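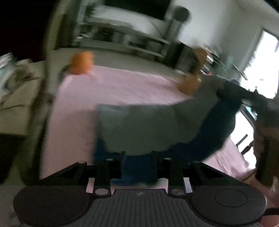
Bedroom, putting-away time.

Rollatari Ulholm heated airer: my thoughts after a winter with it

I held out against a heated airer for ages. We had a perfectly good wooden clothes horse (well, it had a split rail and used to snag tights, but it stood up) and radiators, and I'd convinced myself that was enough. Then we moved into the flat on Ruawai Terrace, where the radiators are tiny and one of them is behind the sofa, and by December I had damp pillowcases hanging off every door in the place. The bathroom smelt like a PE bag. Something had to be done!

So I bought the Ulholm from Rollatari, the tower one with 5 tiers and the zip-up cover. I'd looked at the Endex winged one first and very nearly went for that, and I'll come back to it further down for anyone stuck between the two like I was.

Getting it out of the box

It comes mostly built, thank goodness. You clip the legs in, pull the tower up until it clicks and then fold the shelves down one at a time. The instructions are a single sheet of drawings and the drawing for the castors is upside down, or I was, but either way I put them on twice. No tools needed. There was a strong new-plastic smell the first couple of times I switched it on. I opened a window and by the third wash it had gone.

It's taller than I'd pictured. If you've got sloping ceilings, do get the tape measure out before you order. Ours lives in the corner of the spare room and you do notice it, but it folds flat enough to go behind the wardrobe when people come to stay, cable and all. The cable could be longer, mind you. I can reach the socket by the door if I park the thing at a funny angle, and I'd rather not run a heated airer off an extension lead.

How it dries

This is what you want to know, I'm sure. It's rated at 900 watts with the fan going, so it isn't one of the very low-power ones where the bars just get a bit warm and you hope for the best. There's a fan in the base that pushes warm air up inside the cover, and that makes all the difference to the things in the middle, which on my old clothes horse were always last.

Shirts and thin T-shirts are dry by bedtime if I load it after lunch. Jeans want turning round halfway through, waistbands especially. The timer goes up to 9 hours and I've only used the full whack for bedding. I usually set it for less, have a feel, take out whatever's done and give the rest another go. You get quicker at guessing.

My biggest tip is don't overload it. I know, I know, everybody says that. But the first week I crammed two full washes on there with sleeves all bunched up on each other and ended up with warm, wet, slightly cooked-smelling school jumpers. One wash at a time, spread out, with a gap between things, and it's a different machine.

Small stuff is a mixed bag. The bars are a bit too far apart for baby vests and pants, and they slither off and land on the base by the fan. Rollatari do sell a clip-on hanger with pegs, and I think it should come in the box at this price, but I gave in and bought it and now I use it constantly.

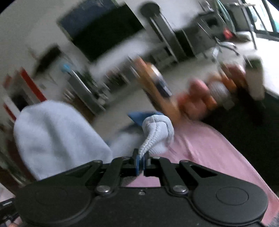
One reader left a comment under my last laundry post to say she'd had the same airer for two winters and never bothers with the peg hanger, she just lays all the little bits flat across the top shelf on an old net bag and leaves them alone. Her cover has started to go at the zip, though, and she wished she'd been gentler with it.

I've tried the net bag idea since and it does work, as long as you put it on the top shelf and nowhere else. On the lower ones it stops the air getting up to everything above. And I've been a lot more careful with my zip! It does feel like the weak point. It's a thin nylon one that catches on the lining near the bottom corner, and when your hands are full of washing it's very tempting to just yank. Spare covers are listed on the Rollatari site but they've been out of stock every time I've looked.

The noise

It hums. I'd put it somewhere near an extractor fan on its lowest setting. I can't hear it from the sitting room with the door shut, but I couldn't sleep in the same room as it, and I did try once with the blanket pulled over my ears. If you're in a studio flat you'll be running it in the daytime, I should think.

Towels

Towels are where I've changed my mind a bit. My first few attempts came out stiff as a board, and I was all ready to write a grumpy paragraph and tell you to take them to the launderette.

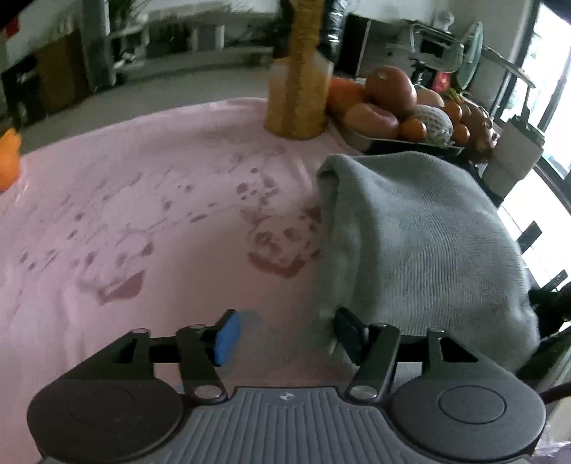

What sorted it was giving them an extra spin in the machine beforehand and a really good shake before hanging, and then taking them out a touch early so they can finish off over the banister. They're still not tumble-dryer fluffy and they never will be. But I can live with them, and my other half hasn't noticed any difference at all (he also didn't notice when I painted the hall). Big bath sheets need folding over two bars and then flipping. Hand towels are no trouble.

I've also stopped using fabric softener on them, after reading that it makes towels less thirsty. I can't swear to it, but they do seem to dry me better.

Ulholm or Endex?

The Endex is cheaper to buy and much lower, so you can drape a duvet cover right across it without standing on anything. A friend has it and loves it. It hasn't got a fan, and the cover is a separate purchase that goes on like a fitted sheet, with a fair bit of swearing. It also takes up a huge amount of floor with its wings out. If you've got a utility room I'd probably say have the Endex and save your money. For a flat where you're shuffling round the furniture sideways already, I'd go upwards and get the tower.

I did wade through the reviews before buying, and there are over 4,000 of them for the Ulholm. Most of the cross ones were about delivery. Mine came when they said it would, though the box had a big dent in one end and I did hold my breath a bit opening it.

Would I buy it again? Yes, I would, grumbling slightly about the zip and the pegs. The doors in our flat have got nothing hanging off them and the bathroom smells of soap. I'm going to try it on wool next, lowest shelf, fan on, no heat, and if I shrink my good cardigan I'll come back and add a note here.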